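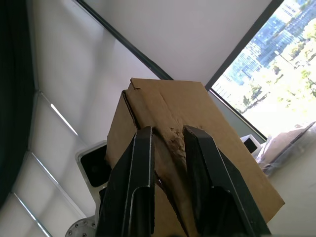
I have been saving cardboard boxes since we moved into this house, and last month I finally had to have a serious talk with myself about it. You know the pile I mean, because I bet you have one too. Mine lived in the back bedroom, between the closet and the sewing table, and it had gotten to the point where I was walking in sideways to reach the iron. A plain brown box with no printing on it is my favorite kind, and I will hang on to one of those long past the point of good sense, even when it has a deep dent with the fibers all roughed up and a frayed bit of torn flap sticking up at the corner. That one would have gone straight back on my pile a year ago! I'd have told myself it still folds shut (it does) and that somebody, someday, would need to mail something lumpy and unbreakable.

So, the big box sort. I started on a rainy morning in February with a pot of coffee and a podcast about shipwrecks, thinking I'd be finished by lunch. I was not finished by lunch. I was on the floor reading the label on a box from our old address and wondering what on earth we had ordered from Szekeres that weighed that much. (My husband thinks it was the floor lamp. I think it was the paint.)

My first plan was to sort by size, and that was a mistake. Boxes nest inside each other so nicely that you end up with a beautiful stack of six and no idea whether any of them are worth keeping. I did an entire wall this way before I opened them back up and found that the one in the middle had a soft bottom and smelled like a basement. Out they all came again.

What worked was sorting by condition, and I have my friend Gizella Kiss to thank for it. Gizella sells vintage dishes out of her garage and mails more packages in a week than I do in a year, so when she looks at a box I pay attention. She presses her thumbs into the corners first. If the corner pushes in and stays in, she's done with it. Then she runs a hand down the middle of each side and feels for creases. A box that has been crushed once is going to fold in that same place the next time something heavy lands on it, she says, and no amount of tape will talk it out of that. I had been a great believer in tape. I had a whole category in my head called "fine with tape," and it was easily the biggest category in the room.

Here are the piles I ended up with, in case you're about to do this yourself.

Mailing boxes. Firm corners, all the flaps attached, no dents bigger than my palm. These got flattened and stood on edge behind the door. Please flatten yours. I resisted for years because I hated having to tape the bottoms again, and I was giving up half a room to save myself a few inches of tape.

Storage boxes. A little beat up but sturdy enough to hold Christmas lights or my winter hats. I let myself keep 8 and wrote the number on the door frame in pencil so I couldn't fudge it later. I have already fudged it by one. It's a really good hat box.

Garden boxes. Plain brown, no shiny coating, tape and labels peeled off. These don't have to be strong at all, so every torn and dented one I couldn't bear to part with went here. I lay them flat over the weedy strip along the fence, soak them with the hose, and cover them up with leaves and wood chips. Dougal Gillies down the street got me started on this, and his beds look wonderful, so I do whatever he tells me. He did tell me to overlap the pieces by a good hand's width, and I didn't listen the first time, and I had a perfectly straight line of dandelions coming up through the gap all spring.

Recycling. Everything else! It took four trips to the curb with my arms full, and then one more when I remembered the attic.

Peeling the tape was the slowest part by a mile. The clear plastic kind comes up in one long strip if you start at a corner and pull low and slow, and if you yank at it you get a layer of cardboard fuzz and a bad mood. The paper kind with the threads running through it I mostly gave up on and cut around. I went through two blades in my little Sulholm box cutter, which I've had forever and which has a grip the color of old mustard. If they ever stop making it I'll be very sad.

I should mention flaps, because I got an email about this after my last storage post. A reader asked whether you can keep a box where the top flap has torn along the fold. For mailing, I wouldn't. For the closet, sure, just cut all four top flaps off cleanly and use it as an open bin. It looks so much tidier than one ragged piece flopping around, and the cut-off flaps make good dividers. I've got a row of them standing up in my fabric drawer right now with the colors written along the top edge in marker.

I found some good things while I was in there, too. My missing measuring tape was in the bottom of a box I had sworn was empty, along with a packing slip, a birthday card I never mailed (sorry, Aunt Ro), and the instructions for the bookcase we put together wrong two summers ago. We've decided to leave the bookcase the way it is.

The back bedroom has a floor again. I can set up the ironing board and walk all the way around it, and the cat has claimed the sunny spot where the tallest stack used to be. I did leave her one box, naturally. She picked it herself, one side is completely caved in, and she doesn't fit in it.

Next up is the gift bag drawer, which doesn't close. If you have a system for tissue paper that isn't just stuffing it all in one big bag, leave it in the comments, please. I've got the coffee on.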